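Household chore automation

From the Provcombe open reference, robotics section. Last reviewed 5 April 2021. Needs more sources in the shop-floor part.

Household chore automation is the use of machines to do ordinary jobs around the home — tidying, dishes, laundry, wiping down. Covers the same sort of work in small shops too (restocking, sorting returns, clearing benches). As of this review, partly solved. Floors yes, mostly. Anything that has to be picked up, not really.

Scope

Single-purpose appliances are usually left out. A dishwasher washes dishes but does not load itself, and loading is the chore people complain about. Same with washing machines. The term is kept for machines that have to find a thing, get hold of it and put it somewhere sensible.

Robot vacuums sit on the border. They move on their own and work well on flat floors, less well with cords, rugs and socks. No hand, so most writers count them seperately.

Why tidying is hard

Picking up after kids is the usual test chore. Sounds trivial. A toy can be hard, soft, furry, floppy, half under a chair. There is no one right place to grab it. Factory arms get the same part in the same spot all day, and a living room never gives you that.

Soft goods are the worst of it. Cloth and plush change shape once squeezed, so the position worked out before the grasp is a bit wrong by the time the fingers close. Long fur hides the real edge of the thing. Pinch too lightly and you get fluff; too hard and it squirts out sideways. Padded fingers help, and the pads wear.

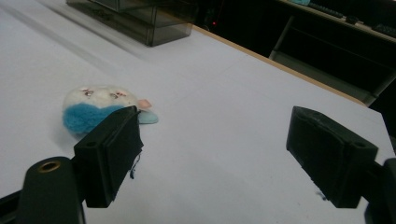
Two-finger gripper open over a small plush toy on a white tabletop. Blue shaggy fur on the lower half, white above.

Then there is the question of where it goes. Eetu Kokkonen splits the job into "get it" and "know where it lives", and argues the second is the harder half. Toy box, shelf, bed, wash basket — depends on the house and on who you ask. Most demos skip this by giving the machine one bin.

Teaching by showing

Older systems were programmed move by move. Since then a lot of groups have gone over to demonstration, where a person does the chore with a hand-held gripper and the recordings are used to train the machine. Cheaper than tying up a full arm for the day. Also quicker to move from a kitchen to a workshop.

Drawbacks are known. People get bored and sloppy, or they all grab from the same side. A set recorded on one clean table does not carry over well to a cluttered one. Iida Kemppainen's notes on the Milelside trials recommend changing the table, the lighting and the person often, and keeping the fumbled grasps in.

Milelside trials

Run in March by Zostumance, a small automation firm, with Anitha Ramasamy in charge of the tabletop work. The task was to clear 20 soft toys off a table and into a bin, no help from a person. Best run cleared all but three. Worst run got stuck on the second toy and kept trying it until someone hit stop. Average time per toy was 33 seconds, which a four-year-old would beat if they felt like it.

Oona Peltonen, who wrote up the results, called the machine "fine for a patient household". She also noted toys on their side did better than toys sitting up, as upright ones tipped over when touched. Hard toys were not tested.

Shop floors

Further along than homes, but only in places. Boxes and bottles are handled alright. Bagged clothing and mixed returns still go to staff. The Lappalainen shop tried a bench-clearing arm for 2 weeks and went back to doing it by hand; Eetu Lappalainen put the trouble down to rags and gloves, which the arm either missed or picked up together. He kept the arm for sorting jars.

Current state

Short version by chore:

Vacuuming flat floors: works.
Hard toys into one bin: works on a good day.
Soft toys into one bin: slow, some left behind.
Folding laundry: demos only, mostly towels.
Loading a dishwasher: demos, with the dishes set out neatly first.
Tidying a whole room to the owner's liking: no.

Price is a seperate matter and is not covered in this article. Neither is safety around pets and small children — see the entry on home robot safety, still a stub.

See also: Grippers; Learning from demonstration; Robot vacuum; Laundry folding machines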